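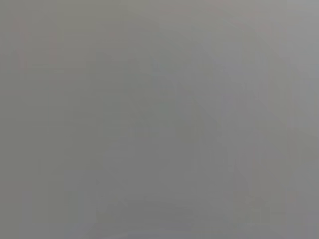 Grey, with two faint reddish streaks up on the left.

I've had the Skoson arm on my kitchen bench since July, and at $700 I wanted it to do the dishes. It does cups! Slowly, mind you — a rack of 11 took it longer than an episode of the cricket highlights. Tea towels it folds into a sort of parcel (my neighbour Agata Greco loves them), and cutlery is hopeless. The Nirberg costs $200 more and has a better app, but it's noisier. Can machines do the chores yet? Mine can do a few. I'd give it 3 stars out of five, and I'm keeping it for the cups.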